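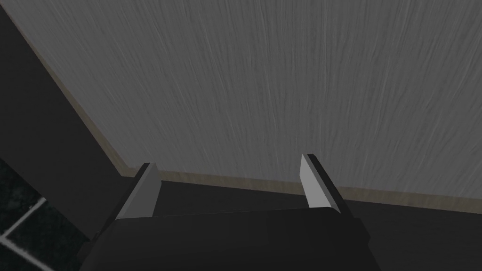

4. Free throws late in away games

4.1 What I was looking at

I've been going to school basketball for most of my adult life, and every gym I've sat in has somebody behind me who will say, the moment a visiting player misses from the line in the fourth quarter, that it's the bus. Legs gone, long ride, what do you expect. I've said it myself (more than once, and loudly). So this section takes the old saying and puts it next to a season of away games in the league the previous section described, and asks whether visiting teams who had a long ride shoot their late free throws any worse than visiting teams who came from just up the road.

I stuck to free throws on purpose. A jump shot depends on who's guarding you, who set the screen, whether the pass was any good and whether your coach has told you to hold the ball until the cows come home. A free throw is the same distance every time and there's no hand in your face. If tired legs show up anywhere in a box score I'd expect them there, with the ball dropping on the front of the rim.

I should also say what I mean by late. I used the fourth quarter only and left overtime out. Overtime is a strange little world of its own, with starters fouled out and players on the line who hadn't touched the ball all night, and it didn't seem fair to lump them in.

4.2 The shots

The full list came to 420 fourth-quarter free throws by visiting teams. I ended up using 355 of them. The ones I dropped were mostly technical fouls and shots where the scorebook and the video disagreed about who was standing at the line, plus one entire game at Ladosville where the book had clearly been filled in afterwards from memory. I'd have loved to keep that game, it was a cracker, but there you go.

Any ride over 26 miles went down as a long trip and anything else as a short one. That cut-off isn't magic. It happens to be the distance from Ristside to Ladosville by the main road, and in this league it separates the schools who leave in the middle of afternoon lessons from the schools who can go home for a sandwich first. I tried moving it up and down a bit and the picture stayed much the same, which cheered me up.

All the shots were entered in Ultach, the logging program I set up for the project. It's a plain thing: you type the shirt number, the clock, the score, make or miss, and where the miss came off the rim if you can tell. Short, long, left, right. I entered everything once in the autumn and then went back in May and did 100 of the shots again without looking at my first answers. Makes and misses matched every time, as you'd hope. Where the miss came off was another story, and I'll come to that now, as it bears on how much weight the rest can take.

4.3 Calling a miss from video

Most of the game video comes from parents and student managers up in the stands, and it varies wildly. At Farooqui Hall there's a proper platform at half court and you can see the whole rim. At some of the smaller gyms you get the back of a grandfather's cap and a lot of ceiling. 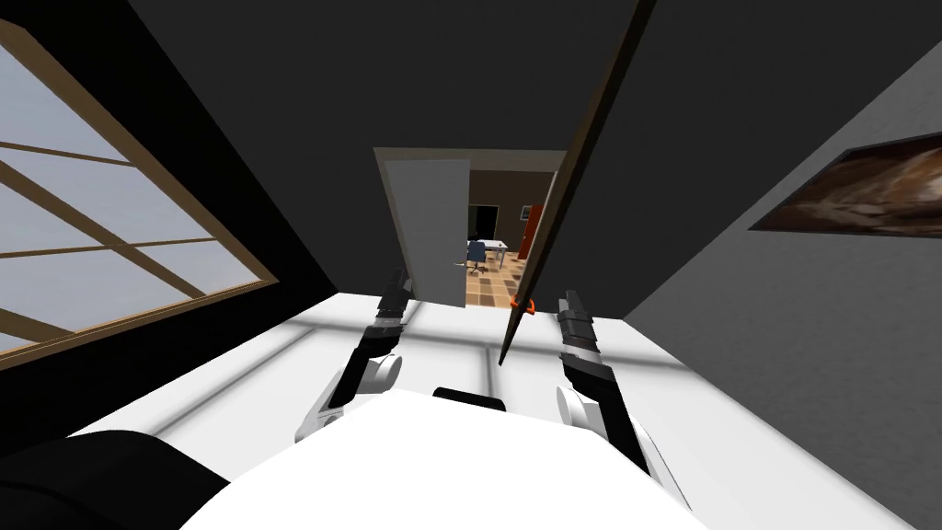 Figure 3. A room seen from a tilted viewpoint.

Short misses are the ones I cared about most, and they turned out to be the hardest to call when the view wasn't level. Your eye wants the floor to be flat and the walls to stand up straight, and when they don't, it quietly starts correcting for them, and I'm not convinced it corrects by the right amount. In Figure 3 the walls lean, the big window on the left slides downhill, and even the painting over on the right is at such an angle that I'd struggle to tell you its real shape. Now try judging whether a ball caught the front or the side of an iron hoop under those conditions, with the crowd jumping up in front of you. On my second go through I changed quite a few of the "short" calls from tilted video to "left" or "right", and hardly any from level video. For that reason the direction results below use level video only, and the plain make-or-miss results use everything.

I did think about straightening the tilted clips on the computer. I had a go with a couple and found that I'd lost a corner of the court in the process, usually the corner with the hoop in it, so I gave that up.

4.4 What came out

Taken all together, the long-trip teams did miss slightly more often than the short-trip teams. I got quite excited for an evening. Then I split the shots by the score at the time, and most of the gap went away. Long-trip teams were behind by a lot more often, and teams who are behind by a lot have their reserves in, and reserves don't shoot free throws as well as starters. When I kept only the games that were close going into the fourth, the two groups were so near each other that I wouldn't bet my lunch on there being any difference at all.

The direction of the misses was a bit more interesting. Among starters in close games, on level video, the long-trip teams left a larger share of their misses short. It's the pattern the man behind me in the gym would predict! But we're down to a small pile of shots by then, and a couple of players with flat shots can tip it either way. One guard at Ristside missed short at home, away, in warm-ups and for all I know in her own driveway, and with her taken out the pattern gets a good deal weaker.

I also looked at whether teams who had been pressing full court in the fourth shot worse than teams who had sat back. My hunch was that a quarter of chasing people the length of the floor would matter more than an hour sitting on a bus. The hunch leans the right way in these numbers, though pressing teams are usually the ones who are behind, so we run straight back into the same trouble with the score. The next section picks this up with the home teams added, where there's no bus ride to muddy things and many more close finishes to work with.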